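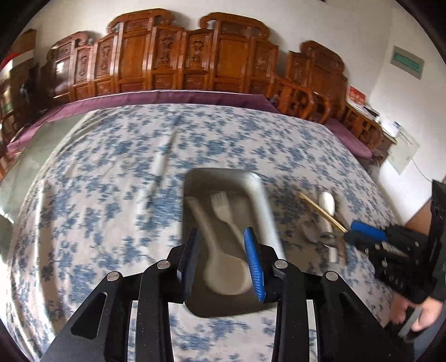
返信 2: もなか大福
カトラリーはトレーに寝かせる派と立てる派で永遠に揉めるやつだよね。うちは寝かせる派。スプーンとフォークは一緒でいいけど箸だけは別にしないと毎回からまる。

返信 3: kuroneko_dai
箸別にするの分かる。ただ金色の細い箸って滑らない?見た目で買って2回で引き出しの奥行き。

返信 4: スレ主(えだまめ)
あ、レスありがとう。急いで書いたから説明足りてなかった
引っ越しで台所がまだ使えなくて、仕分けはとりあえずベッドの上。白いシーツに青い花柄のやつ敷いてある。
迷ってるのは
・白いプラのスプーンとフォーク、残すか捨てるか
・金色の箸、普段使いに下ろすか
・グレーっぽいトレーごと引き出しに入るか
引き出しの内寸は奥行355ミリ。トレーはまだ測ってない。

返信 5: もなか大福
先にトレー測れw

返信 6: hashioki55
ベッドの上で食器広げるのは反対。シーツに細かいゴミ付くし、洗ったばっかりのなら二度手間でしょ。床に新聞紙のほうがまし。

返信 7: ゆずこしょう
>>6
いや床は腰にくる。ベッドの高さちょうどいいよ、自分は服も食器も全部ベッドでやる。寝るまでに片付けなきゃいけないから締切にもなるし

返信 8: hashioki55
締切は分かるけど衛生的にどうなの。口に入れるものだよ

返信 9: ゆずこしょう
あとで洗うじゃん
トレーに乗せてるなら布に直接触れてないし、それで十分では

返信 10: kuroneko_dai
プラのスプーンは捨てないほうがいい。弁当、薬味すくう用、旅行。うちは60本くらいあったのをさすがに減らしたけど、ゼロにしたら結局また買ったw

返信 11: 通りすがりの引き出し
60本は多すぎ
捨てて困ったら金属の使えばいい。プラは傷に汚れ入るから古いのは全部処分でいいと思う。

返信 12: スレ主(えだまめ)
測ってきた。トレーの短いほうが105ミリ。長いほうはメジャーどっか行ったので後で。引き出しに2列いけそう?

返信 13: もなか大福
引き出しの幅が分からんと答えられんw 奥行しか書いてないよ
Kidoの仕切りならうちで使ってる。伸び縮みするタイプで、隙間できたら箸入れにしてる。ただ底がつるつるで開け閉めのたびに前に寄ってくる。下に滑り止めシート敷いたら止まった。

返信 14: ゆずこしょう
Kidoのは角が洗いにくくて自分はだめだった。Fimumentの浅型のほうが好き。値段ちょっと上だけど

返信 15: 通りすがりの引き出し
Fimument浅すぎてお玉入らないよ。カトラリーだけならいいけど。

返信 16: ゆずこしょう
今カトラリーの話しかしてない

返信 17: hashioki55
箸の話に戻るけど、金色のメッキっぽいのは食洗機に入れないほうがいい。うちのは半年で先だけ色変わった。素材にもよるから裏の表示見て。スレ主の箸が何製かは知らないけど

返信 18: スレ主(えだまめ)
箱もう捨てちゃって表示ない…… もらい物で店はたしかRandgateだった気がする。手洗いにしときます
あと箸、トレーの中だと斜めにしないと入らない予感。

返信 19: kuroneko_dai
斜め入れは場所食うからやめとけ。箸だけ縦長のケースにして手前に横置き。来客用は輪ゴムじゃなくて紙の帯でまとめると跡つかない

返信 20: さんかく定規
横からごめん、ベッドの上で作業するなら大きいお盆かまな板を一枚敷くと安定するよ。マットレス沈むから小さいもの立てて置くと全部倒れる。

返信 21: スレ主(えだまめ)
それやります、小物すぐ転がるので

返信 22: hashioki55
お盆敷くなら床でもよくない?

返信 23: ゆずこしょう
まだ言うか

返信 24: スレ主(えだまめ)
メジャー見つかった(枕の下)。引き出しの幅は143ミリだった。思ってたより全然狭い。トレー1列で終わり。残りは38ミリ。

返信 25: もなか大福
143!? それ引き出しというか調味料の隙間収納では
でも38ミリあれば箸はそこに縦でいけるじゃん。奥行355あるし長さは余裕

返信 26: 通りすがりの引き出し
ならプラは捨て一択だな。入らないものは持たない

返信 27: kuroneko_dai
スプーンとフォーク1本ずつくらい残させてやれよ

返信 28: スレ主(えだまめ)
1本ずつ残して箸は隙間に縦、でいきます。お玉とかはEndaleの吊るすフック頼んだので届いたらまた書く。今夜寝る場所作らないと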